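Learning Single-Item Retrieval from Compartmented Containers with a Hand-Held Gripper
Project report, Dinesh Rastogi and Sadia Tarar
Course project, Robot Manipulation Laboratory

Abstract

We trained an imitation policy to remove one flat packet from a divided box and place it on the table next to the box. Training data was recorded with a hand-held two-finger gripper carrying a wrist camera. The final policy, trained on 800 demonstrations, removed exactly one packet in 70 percent of test trials. A policy trained on the same data without our relabeling step did worse, mostly through double picks. The report covers the recording procedure, the relabeling step, the test results and the failure cases.

1. Background

Picking from an open bin is well covered in the course literature. Less is written on narrow cells where thin items stand against each other. The fingers have little room, the dividers limit the approach angle, and two neighboring packets can easily be pinched together. Our earlier term project used Lider, a planner that takes a depth image and returns a grasp pose. It did poorly on thin packets because the depth image often merged them into one surface. For the present project we dropped depth and worked from color images only.

2. Hardware and software

The hand-held gripper and the gripper on the arm use the same finger geometry and the same camera mounting, so that images recorded by hand can be used for the arm with no change of viewpoint. Both have black finger pads. Recording was done with Brumura, the lab's logging program, which stores the camera stream, gripper width and estimated pose against a common clock. Training used the lab's Sulance code base with the default image encoder. We changed the action horizon and left the remaining settings alone.

3. Recording procedure

The container is a wooden tea box with thin dividers and a hinged lid with a glass window. The lid was kept open for all demonstrations. Cells were filled with individually wrapped tea bags and sachets of mixed types, including white paper envelopes and silver foil packets. Before each group of demonstrations the operator turned the box to a new angle on the table and refilled the cells that had been picked from.

A demonstration starts with the gripper above the box and the fingers open. The operator moves to a cell, lowers one or both fingers into the box, closes on a packet, lifts, and releases it on the table. Approach from the side of the lid was not allowed, since the arm cannot reach over the raised lid in the test setup.

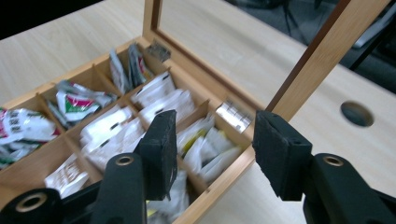
4. Relabeling

In the first round of training, the policy often closed its fingers too early. On inspection of the logs, the recorded gripper width lagged the operator's hand by a small and fairly constant delay. The pose stream had a shorter delay. As a result, the closing action and the pose at which it was taken did not match.

We corrected this with a script, Devadiga, which finds the closing event in the camera stream from the distance between the fingers and shifts the width signal to agree with it. One shift is estimated per recording group. Groups in which the shift could not be estimated reliably were recorded again. The pose data was not changed.

5. Evaluation

The test policy ran on the arm with the box in positions not used in training. A trial counted as a success if exactly one packet was on the table at the end and the box had not been pushed off its starting mark. Each configuration was trained with 3 random seeds, and the success rate given is the mean over seeds. The arm was stopped by hand if a finger pressed on a divider.

With relabeling, the success rate was 70 percent. Without it, the fingers tended to close above the packets or to take two together. Results were best in full cells, where packets stood upright. In partly emptied cells the packets leaned or lay flat, and the policy often made repeated closing motions with no contact.

Foil packets were the hardest item. Reflections changed with the angle of the box, and the policy at times moved toward a bright spot on the foil instead of its top edge. Adding brightness changes during training reduced this but did not remove it.

6. Limitations

Only one box was used, so nothing can be said on other cell sizes. All demonstrations came from the two authors, whose approach motions are similar. The policy has no force input and cannot tell one packet from two after closing. Finger pad thickness also matters: in the smallest gaps between packet and divider the pad had to push the packets aside before it could close, and this step was learned inconsistently.

7. Further work

We plan to record a set of recovery demonstrations starting from leaning and flat packets, with 5 starting arrangements per cell. A thinner pad will be tested on the same trained policy first, before any new data is recorded with it. The Devadiga script and the list of re-recorded groups are stored with the project files on the lab server.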